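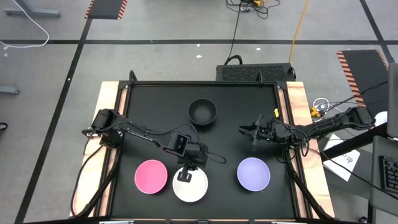
1/ Empiler des bols avec deux bras : ce qu'on a appris en octobre

Bon, j'avais promis un fil sur notre papier de workshop, le voilà. Quatre bols, deux bras, une table noire, et une question toute bête : est-ce qu'il vaut mieux donner au modèle plus de démonstrations, ou des démonstrations plus variées ?

2/ La tâche : ramasser les bols et les empiler, dans l'ordre qu'on veut. Le bras gauche et le bras droit sont pilotés par la même politique, pas de chef d'orchestre au-dessus. Elle reçoit les images et les positions articulaires, elle sort un petit paquet d'actions pour les deux bras d'un coup.

3/ Première version, qu'on appelle Utov en interne (ne cherchez pas, c'est un nom de dossier qui est resté). 80 démonstrations, toutes avec les bols posés à peu près pareil. À l'entraînement, courbes magnifiques. Sur la vraie table, dès qu'on décalait le bol blanc de quelques centimètres, la pince se refermait dans le vide avec une assurance incroyable.

4/ Deuxième version : Kilter. Toujours 80 démonstrations, le même temps de téléopération, mais on tire la disposition des bols au hasard avant chaque essai. Et on a ajouté des reprises : l'opératrice rate exprès la prise, remonte, se replace, recommence. C'est Lies Groen qui a insisté pour les reprises, moi j'étais contre, je trouvais que ça salissait les données.

5/ Résultat sur 19 dispositions jamais vues : Utov réussit la pile complète 3 fois. Kilter, 16 fois. Même réseau, mêmes hyperparamètres, même budget. J'ai relancé l'évaluation le lendemain matin à 8 h parce que je n'y croyais pas. Pareil !

6/ Ce qui m'a le plus surprise, c'est le bol noir. Noir sur fond noir, sur les images on le devine surtout au reflet du rebord. J'étais persuadée que ce serait lui qui plomberait les scores – eh bien non, les échecs de Kilter se passent tous au moment de lâcher, quand le bol tenu touche celui du dessous et qu'il tourne un peu dans la pince.

7/ Le rose, le blanc et le violet, eux, se voient très bien, et pourtant Utov les ratait aussi. Donc chez nous le problème de départ n'était pas la visibilité, c'était la position apprise par cœur. On a vérifié en masquant une partie de l'image : Utov continuait son geste presque à l'identique. Un peu vexant.

8/ Petit détail de méthode qui prend deux lignes dans le papier et qui nous a coûté des semaines : qui fait quoi quand un bol est au milieu ? Si l'opératrice prend tantôt à gauche tantôt à droite sans règle, la politique hésite et les deux bras partent ensemble. On a fixé une convention (le bras le plus proche y va, l'autre attend en hauteur) et les croisements ont presque disparu.

9/ Les limites, parce qu'il y en a : une seule table, une seule lumière, des bols rigides, pas de contenu dedans. Je ne sais pas du tout ce que ça donne avec des assiettes. L'équipe de Norkstead va essayer de reproduire chez elle avec d'autres pinces et je suis très curieuse (et un peu stressée).

10/ On me demande déjà si les reprises comptent plus que le hasard des positions. On a fait l'ablation, elle est en annexe : sans les reprises, on perd surtout les essais où la première prise glisse. Sans les positions aléatoires, on retombe quasiment sur Utov. Donc si vous n'avez le temps que pour une chose, bougez vos bols.

11/ Le code d'évaluation et les dispositions de test seront sur la page du projet Willems, le temps que je nettoie mes scripts – il y a des noms de variables que je préfère ne pas montrer. Pour les données, on attend encore le feu vert.

12/ Si vous avez déjà travaillé sur le lâcher avec contact, je prends toutes les références, surtout sans capteur de force au poignet. Mes messages sont ouverts !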